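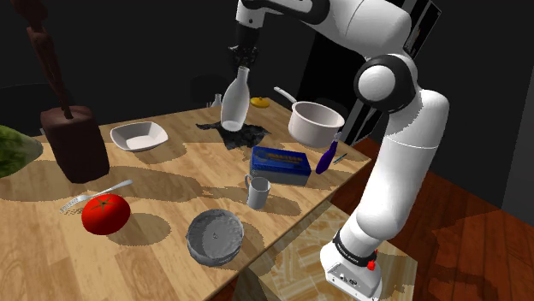 Saturday, July 18, 2020

Hide glue, second round. Rutherford delivery opened and sampled. Carrying on from the notes on the old Brunora stock, same procedure except where marked.

Reason for the work: the veneer on the Wunora cabinet doors lifted again along the hinge side. Elspeth says the glue was let down too far. Finlay says the ground was never cleaned off properly. Both could be right. The test pieces can only speak to the first one.

Stock

Rutherford, pale granules, label gives 253 gram strength. Smell mild. Grain size uneven, with a fair amount of dust at the bottom of the bag, so I sieved it before weighing. The dust swells faster than the grain and makes lumps.

Brunora, what is left of the open tub. Darker, coarser, no strength on the label and the data sheet is lost. Marion thinks it was sold as a general cabinet grade. Treat as unknown.

Zokimine liquid glue as the third set. Ready mixed, comes in a bottle, contains a gel suppressant of some kind. Not a candidate for the cabinet doors. It is in the test only so we can answer the next person who asks why we don't just use it.

Soak and cook

Dry glue to water at one to two by weight for both granular glues. Cold tap water, covered, left overnight in the back fridge. The Rutherford had taken up all its water by morning and held the shape of the jar when tipped. The Brunora had a film of free water on top, which I stirred back in. If I had poured it off the ratio would be wrong and the set would mean nothing. (See the first round, where that is exactly what I did with the second jar. Those results are struck out.)

Water bath brought up slowly. Jar contents held at 140 F, checked in the glue and not in the bath. The bath runs several degrees above the jar for the first half hour and the dial on the pot is useless for our purpose. Mhairi's probe agrees with the glass thermometer to within a degree, so I used the probe.

Skin formed on the Rutherford jar after the lid had been off a few minutes. Lifted it off with the brush handle. Weighed the jar before and after the session and topped up with warm water for the loss. Should do this every hour from now on. By feel alone I always add too much.

Brunora foamed when stirred. Let it stand until clear. Did not skim.

Samples

Lap joints, maple on maple, all cut from one board. 15 joints per glue. Faces planed the same morning, no toothing, no sanding after the plane. One-inch overlap marked with a knife line. I had wanted 30 of each but the board has a run of curly grain at one end and I wouldn't trust anything cut from it.

Pieces warmed in the cabinet before gluing. Glue on both faces, rubbed together, one clamp each, left overnight. Finlay wanted half of them done cold for comparison. Not this round. Too many variables already and no wood left.

Open time is the nuisance. With the shop door open the Rutherford started to gel on the brush before I had the second face covered. The last two joints in that set went together late and I marked them L on the end grain. They stay in the set but I will report with and without. Closing the door fixed it for the Brunora set, so the two sets did not have identical conditions. Minor, but written down.

The liquid glue went on without any trouble and stayed wet long enough to reposition. That is the whole attraction of the stuff and I can see why people like it.

Cure and humidity

Joints are in the conditioning box over the salt slurry. 18 days in the box before pulling, same as last time. The hygrometer in the box has been drifting. I put it in the sealed bag with damp table salt to check it and it read low by three points, so add three to anything written on the box log this month. Jacinto has a better one he will bring in. Until then nobody should recalibrate the old one. I would like a constant error and not a moving one.

Kept three joints of each glue out of the box, on the shelf over the radiator, to see what dry heat does. These are extra pieces made from offcuts and shorter than the others. Not to be pulled with the main set. They get looked at for open edges and then split with a chisel.

First round, pulled yesterday

The Brunora joints from the first round came out of the box and went on the lever rig. Setup as before: sample in the jaws, bucket on the long arm, sand run in from the hopper, stop on failure, weigh the bucket.

Most broke in the wood or partly in the wood. Where the break ran in the glue line the surface had a dull, slightly starved look, with the plane marks clear through the film. My reading is too much clamp pressure on those, and they are all from the row where I used the heavy clamps. So from today everything gets the light spring clamps and the heavy ones go back in Marion's drawer.

One joint slipped in the jaws before loading properly and I have thrown it out. The jaw faces want new sandpaper. Coarse, and glued down this time. Double-sided tape creeps under load and makes a small step in the reading that looks like the joint starting to go.

Load figures are in the blue binder under the first-round tab. I am not copying them here until I have corrected for the weight of the arm, which I left out of the earlier sheets. It adds a constant, so the ranking stands, but the absolute values are all low.

Reversibility

Side test, asked for by Elspeth. Veneer scraps laid on pine with each glue, dried one week. Damp blotter on top, warm iron over the blotter.

Rutherford: released cleanly, residue swelled and wiped off with a damp swab. A second pass took off the rest.

Brunora: released, but slower, and the edges held after the center was free. Residue stringy.

Liquid: went soft almost at once, before the iron. Fine for taking things apart. It also tells you what a damp summer in an unheated house would do to it.

No staining on the veneer from any of the three. The pine raised its grain under all of them, which is the water and nothing to do with the glue.

On the cabinet doors

Still don't have enough to say. Went over the lifted area again with Mhairi under the raking lamp. The underside of the loose veneer has two layers on it, one brown and hard and one paler and soft. The pale one is the recent repair. It is sitting on top of the old glue and didn't get down to wood anywhere that I could find. That leans toward Finlay's side of the argument. The soft layer does wet out and swell very easily, though, and I would expect a properly mixed glue to put up more of a fight. Took a scraping of each, labeled, in the small vials on the top shelf.

Suggest that whatever glue we settle on, the ground gets cleaned back with warm water and a scraper, dried under weight, and checked with a drop of water before anything goes on. If the drop sits up, clean it again.

To do

Sandpaper on the jaws.
Ask Rutherford whether the strength on the label is measured per batch or is a nominal grade. The woman on the phone wasn't sure.
Hourly weights on the glue jars. Put the scale next to the bath so it gets done.
Jacinto — hygrometer.
Recut the maple if Marion can get another board from the same place. Straight grain, please, and I'll pay the difference.
Correct the first-round sheets for arm weight.
Leftover Rutherford glue poured into the flat tray to gel, cut in cubes, in the fridge with the lid on. Good until the middle of the week. It has been heated once already. Mark it if you heat it again, and don't use it on samples.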